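Drorano Releases Vustley 5, With Easier Planning for Two-Arm Work

CLESTVILLE – Drorano, the software company behind the Vustley planning and control toolkit, is very happy to share that Vustley 5 is ready for download, after a long autumn of testing and a great many kind and patient emails from the people who use it every day.

Vustley helps robot arms work out where to go and how to get there without bumping into each other, the table or the thing they are trying to pick up. Earlier versions did this well for one arm at a time. Customers with two arms had to plan each one separately and then spend an afternoon (or a week, as a few of them have told us) adding waits and safe points by hand. Version 5 plans both arms together, in one pass, and shows the result on a single timeline that can be dragged, stretched and replayed before anything moves.

"We started this company because we were tired of writing the same glue code over and over, and I think this is the release where that finally shows," said Yareli Escobedo, head of product at Drorano. "I have a soft spot for the timeline. My team knows this, because I kept asking for one more little change to it – and they kept making them, bless them."

The release also brings a rebuilt perception module called Robles. It takes in wrist camera and depth data and keeps a running guess of where each object is, along with how sure it is of that guess. When the guess is weak, the planner slows the arm and asks for another look from a different angle. The old module would simply report that nothing was there, and our support desk heard about that quite a lot. 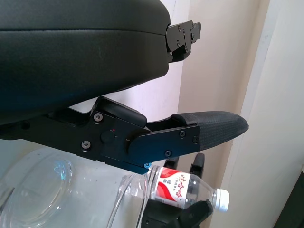
Robles was tuned with clear plastic very much in mind, as it has been the most common subject of support requests for two years running. Depth sensors tend to look straight through it, or return a scatter of points that belong to whatever is behind. A water bottle on its side in one gripper, with the other gripper's finger just above it and a large clear container close by, gives the software very little to hold on to apart from the white cap and the printed label, so Robles leans on solid parts like those and fills in the rest from a stored shape. The planner then keeps the fingers of both grippers in its collision model, right down to the pads, so that a handover can be planned with small gaps and no guesswork about which finger is where.

Existing projects open in Vustley 5 without changes, and the old single-arm planner remains available from the settings menu for anyone who would like to move over slowly. The download includes 40 sample tasks, each with notes written in plain language by the engineers who built them.

Vustley 5 is free to all customers with a current support plan. Drorano will host an open question hour online this Friday, and newcomers are every bit as welcome as old friends. Sign-up details are on the Vustley download page.

About Drorano
Drorano makes planning, perception and control software for robot arms. The company is based in Clestville.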